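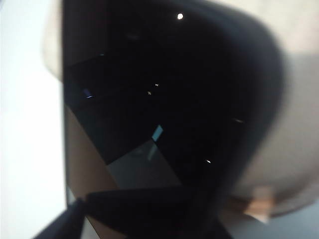

Seven months with the arm at the returns desk

2018-08-14

I have worked in returns at Sundberg for six years. We handle small electronics that come back from rental customers: headsets, chargers, adapters, cables. Somebody opens the box, checks what is in it against the slip, tests it, cleans it, and packs it again or throws it out. In January the company put a robot arm on one of the desks, and a few people have asked me how that has gone, so I am writing it down.

First, the numbers. Before January there were five of us on returns, and a normal day was about 200 boxes. There are still five of us. The arm belongs to nobody's desk in particular, but I sit closest to it, so I am the one who gets called when it stops.

What it does

The arm picks items up off the desk and puts them where they go. Putting it that way makes it sound simple, and for a charger it mostly is. A charger is a hard block that keeps its shape. The arm gets its fingers on either side, lifts, turns, and sets it down on the tester. It does this slower than I do, but it does it through lunch.

Cables are the hard part of the job. A cable never lies the same way twice. If it crosses over itself, the arm has to decide which bit is on top, and if it picks wrong it drags the whole thing across the desk and sometimes takes a box along. In spring we changed the routine so that a person shakes the cable out first and lays it down in open space. It adds a few seconds per item and it cut the stops by more than half. The cable in the next picture has a USB plug on one end and an audio plug on the other, and the loop in the middle with the crossing is the kind of thing I mean. I would pick it up by the USB end and let the rest hang. The arm goes by what it can see from the camera above its fingers, and it took a lot of tries before it did anything like that. 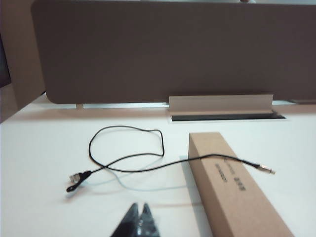 What changed for us

The biggest change is that I talk less. The old setup had two of us facing each other over one big table, and Maritza Cusi and I got through most days by talking. Now there are divider panels between the desks, which came in at the same time as the arm. I don't know that the two things had to go together. Maritza moved to the testing side and likes it better there. She says her wrists don't hurt in the evening anymore, and I believe her, because mine are better too. Unpacking and repacking all day is rough on the hands and the arm has taken a real share of that.

The second change is what I get tired from. It used to be my back and hands. Now it is my eyes and my patience. I do my own boxes and keep half an ear on the arm, and when the sound changes I look up. Henk Goossens, who runs the floor, wanted us to write down every stop, so we did that for the first quarter. We wrote down 588. Most of them were fixed by moving one item a little and pressing the button again. But a stop that takes ten seconds to fix still breaks up whatever you were doing, and that does not show in the log.

The third is pay, and there I have less to report. We asked for a higher grade for the people who run the arm. There were 3 meetings about it. We got a two-day training course and a promise to look at it again next year. The course was good. Baptiste Le Goff taught it and he did not talk down to anyone. He had us teach the arm a new item ourselves, start to finish, and after that I stopped being nervous about breaking it.

What I was worried about

I was worried about my job, like everyone. Henk told us at the start that no one would be let go this year and that has been true so far. What did happen is that when Fenna Verschueren left in spring for a job closer to home, her spot stayed open for a long time. It was filled in the end, but with someone on a temporary contract. I don't think that is the arm's fault exactly – it was on the wish list upstairs before – but the arm made it easier to say we could wait.

I was also worried about standing next to it. That part went away in a week or so. It moves slowly when a person is near, and it lets go if you push against it. I have had my sleeve bumped. I have been hurt worse by box cutters.

One thing I did not expect is how much of the work is now about small differences between products. We have 27 kinds of cable on the list. I used to know them by feel and never had to put it in words. Now I have to write down which end to hold, how stiff it is, and where the clip is if there is one. I like doing that. It is the first time at this company that anyone has asked me to write down what I know, and Henk reads it.

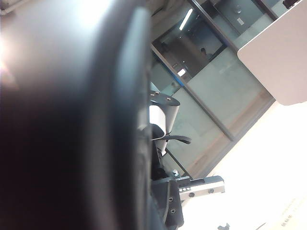

The gripper up close, with the glass wall behind it.

We get the next software update after the vacation period. It is supposed to help with crossed cables. Oliwia Jasińska from the afternoon shift saw it tried out on a different item set and said it was better but still slow, and that somebody should keep shaking the cables out for now. So that is what we will keep doing. I'll write again once we have had it for a month or two. If you work with one of these at your own job, I would like to hear how you handle the breaks, because we still have no rule for who watches the arm at lunch.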